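In Praise of the Cleared Table

My grandmother in Surkurwood had one rule about the kitchen table, and it was that nothing lived on it. You could eat on it, shell peas on it, do your long division on it until your eyes crossed (I did plenty of that), but when you were finished, it all went away again. I thought this was terribly strict. I am now well into middle age, and I have come around to her side so completely that my own children roll their eyes before I open my mouth.

We moved into our place on Vokley Street with 22 boxes marked "misc," and I'm sorry to say that most of them were unpacked straight onto flat surfaces. The counter went first, then the dresser, then the dining table, which by July held the mail, a broken lamp and a jigsaw puzzle of a harbor, 515 pieces, that we all walked past and none of us touched. We ate supper on our laps and told each other it was cozy!
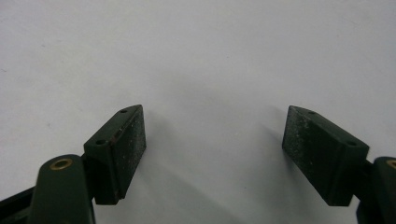
A smooth, pale surface, brightest toward the top.

My neighbor Soledad Escobedo is a quilter, and she disagrees with me about all this, warmly and at length. She says a bare table makes her feel she's in a waiting room, and that she gets her best ideas from scraps left lying side by side overnight. I've seen her quilts, so I can't very well say she's wrong. But she has a sewing room with a door that shuts, and I think a door makes a big difference to how a person feels about a mess.

What I'd ask of anybody is pretty small. Pick one surface, even a little one, and give it 20 minutes after supper. Put the mail where mail goes. If you don't have a place where mail goes, well, a shoebox will do until you think of something better, and mine has been doing for six years.

Our table is clear most evenings now. Last night my youngest spread her homework from one end to the other, pencils everywhere, and I sat down across from her with my coffee and the crossword. The harbor puzzle went to my brother-in-law in Clistley, who says there's a piece missing from the lighthouse.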